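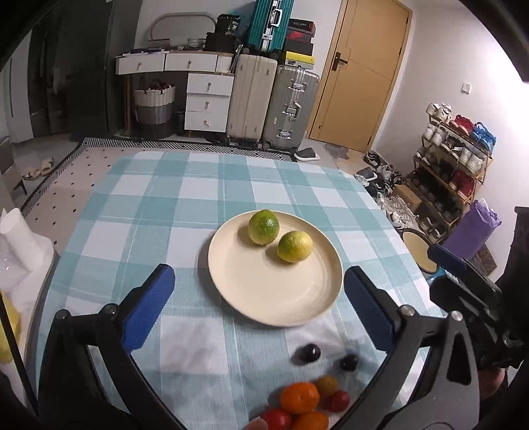
Proseo 2 hand-held gripper with ribbed blue pads

I've been swapping between this one and the Qudah for most of October, and the Proseo is the one I keep reaching for. Fruit is my go-to test (cheap, round, and you get to eat the evidence!), so I start with limes on a plate and work down to the small shiny stuff. The linked arms open nice and wide, plenty for an orange, and the ribbed pads grab the little ones without turning them to mush. Mostly. I squashed a grape or two before I got used to the trigger.

The Qudah closes faster, but its pads are smooth and limes kept squirting out on me – fun once, less fun the tenth time.

What you get
Gripper, spare pads, hex key
Item no. 3429
Pads tested to some 1000 grips by Wissam Karaki in our shop
Works with the Itilau camera mount (sold separately)

One gripe: the pivot pins loosen up a bit after a long session, so give them a quarter turn with the key before you start. If you do two-handed work, order a pair and we'll match the pads for you. Spare pads ship in 27 hours or less.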